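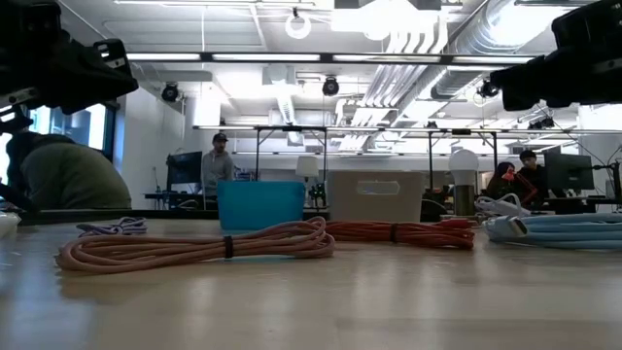 Robot cells > Rules and good practice

Cable sorting, two arms, people in the same room

Vatdale
December 10, 2025
I am writing the cell rules for a two-arm table that sorts coiled cables into bins. The draft says every bundle must be tied at the middle before a run, and that nobody reaches over the table while the arms are powered. Desks stay where they are. Is a floor line enough, or do I need a fence?

Jutlow
A line is not a safeguard. Do the risk assessment first, then decide. What is the top speed of the arms, and who can restart them?

Vatdale
Speed is capped in software at 40 per cent. Restart is from one desk only.

Satora
A software cap does not count unless it is safety-rated. I would also drop the tie rule. The pink and red bundles have black ties, but a tie does nothing about the long outer loops, and those are what a gripper will snag.

Jutlow
Disagree on the ties. An untied bundle can drag its neighbour off the table. Keep the rule and add a minimum gap between bundles.

Yousafzai
We wrote ours in May. Stop button within reach of each seat, tested every 48 hours, result signed in the log. Connectors face up where possible.

Vatdale
Gap and button test added. Tie rule stays for now. I will check the rating of the speed cap.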